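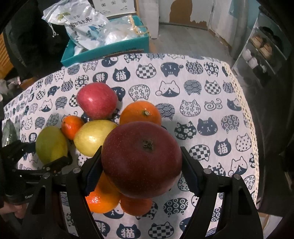 4. Loading the fruit bowl

The Palley bowl holds mixed whole fruit at room temperature. Set it up on a level table, away from the stove and out of direct sun.

Before you start

Wash the bowl and the slotted liner in warm water and let both dry. Do not rinse the fruit at this stage. Rinse each piece when you are ready to eat it.

Steps

1. Turn the fruit out onto the table and sort it by kind: apples, pears, oranges, tangerines.

2. Check each piece on all sides, including the stem and calyx ends. Set aside anything bruised, split or leaking.

3. Place the liner in the bowl with the raised ribs facing up.

4. Put the oranges in first. Their peel stands up to weight better than pear skin does.

5. Add the large apples next. Lower them into place with the fingers on both sides of the fruit. Do not drop them.

6. Lay the pears on their sides in the gaps, with no apple resting on them.

7. Finish with small apples and tangerines. Leave 2 inches clear below the rim.

Note: Apples speed up the ripening of pears. If your pears are already soft, keep them on the side tray (see section 5) and eat them first.

Note: Pale speckles on a dark red apple are normal and do not mean the fruit is spoiled.

CAUTION: Do not lift the bowl by the rim when it is full. Slide both hands under the base.

CAUTION: The liner is not dishwasher safe.

Daily check

Move the top layer aside and look at the oranges underneath. Mold usually starts where two pieces touch. If you find any, throw out the moldy piece, wash the liner and wipe the bowl before reloading.

Replacement liners are sold by Graltville in packs of 5.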